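Sep 22, 2021
Notebook, claims modeling, Toltville condo file

Read the Brøndum wording again this morning, all 12 pages of it, and I still don't believe the broker's summary. He says the builder's risk policy carries on until the last unit is sold. The text says cover ends for each unit when it is occupied or put to its intended use. Those are different dates, and in a phased project they can be months apart. Trullilby had people living in 2 units in June while the crew was still hanging doors upstairs.

Ran the loss sheet three ways. With the broker's reading we get a comfortable number. With mine, the water damage claim on the second floor drops out of builder's risk and lands on the association's property policy, if that policy had even started. I've asked for the start date twice. Þórarinn Vigfúsdóttir thinks a court would read the clause our way, but she is going from memory and I'd like to see a case before I write that down as fact. 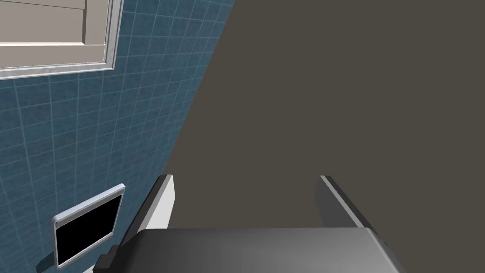 Who pays for damage found after a unit is occupied but before the whole building is finished?
It depends on the occupancy clause. If the policy ends unit by unit, the owner's or association's cover has to pick it up from move-in, and any gap stays with whoever signed the contract without a permission-to-occupy endorsement.

Broteo's pricing tool treats the whole building as one risk with one end date. I fed it about 200 units with staggered move-ins and the premium didn't budge, so I don't trust the output. Their manual says phasing is "considered." Where?

To do: get the endorsement list, not the summary of it. Redo the sheet with 3 end dates. Ask Þórarinn for the case name.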